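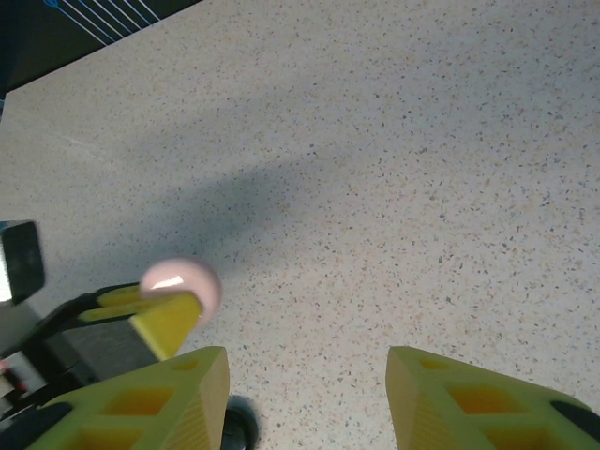
Speckled countertop, detail

Call for participants: nerve conduction reference values, upper and lower limb

The Pralent study is recruiting healthy adults for repeated measurement of motor and sensory nerve conduction. The data will be used to set reference limits by age and height for the median, ulnar, tibial and sural nerves. The existing set holds 3828 recordings from 266 people, and adults over 60 and people at either end of the height range are underrepresented in it.

Participants attend four visits. At each visit, surface electrodes are taped over a muscle or along the course of a nerve, and short electrical pulses are delivered through the skin at fixed points. Distal latency, amplitude and conduction velocity are recorded on both sides. No needles are used. The pulses are felt as a tap or a brief sting, and the muscle may twitch. Stimulus intensity is raised in steps until the response stops growing, and

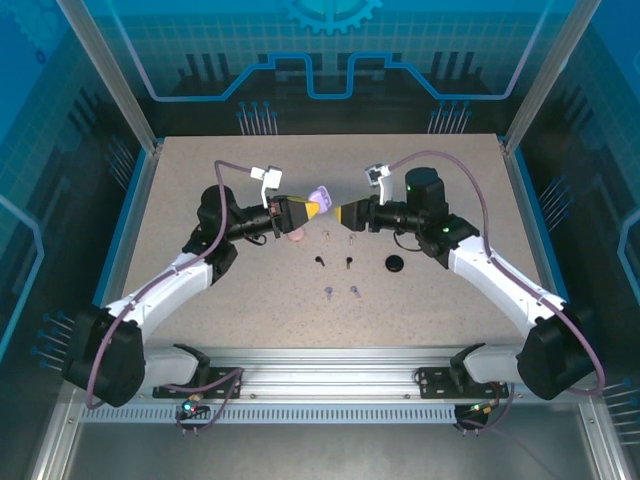 the operator will stop at any step if asked. Skin temperature is read at the hand and foot before the first pulse and again after the last. Cool limbs are warmed first, and this can add to the length of the visit.

You may take part if you are 18 or older, can lie still for the length of a recording, and can attend all visits. You may not take part if you have:

- diabetes or known thyroid disease
- a history of neuropathy, carpal tunnel syndrome or nerve surgery
- numbness, tingling or weakness in any limb, now or in the past year
- a pacemaker, defibrillator or other implanted stimulator
- past treatment with chemotherapy
- broken skin at an electrode site

Pregnant applicants will be deferred. Daily medicines must be listed on the screening form, including those bought without a prescription. 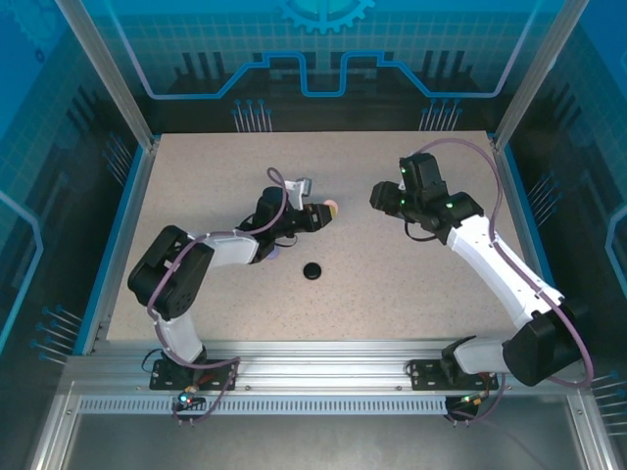
Mitsuko Wada: I did all the visits in the last round. The pulse behind the ankle was the strongest one for me, the wrist ones I stopped noticing. Bring loose pants, they have to get to the back of the knee.

Do not use lotion or oil on the arms or legs on the day of a visit. Remove rings, watches and ankle jewelry. Eating and drinking are not restricted.

Payment is made after each completed visit, and travel is repaid against receipts. Participants who withdraw keep what has been paid. Results are stored under a study code. These are research measurements and do not replace a clinical report, but a value well outside the current limits will be checked by a physician and you will be told.

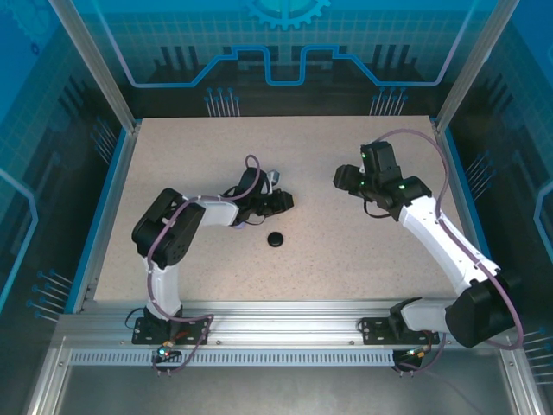
Vimura Clinic, Department of Clinical Neurophysiology

Visits start in September. Screening is by phone and is followed by a short sensory and reflex exam at the first visit. To apply, ask the department desk for the Pralent screening form and return it to Nelly Inga, study coordinator. Forms received by noon on Monday are reviewed the same week.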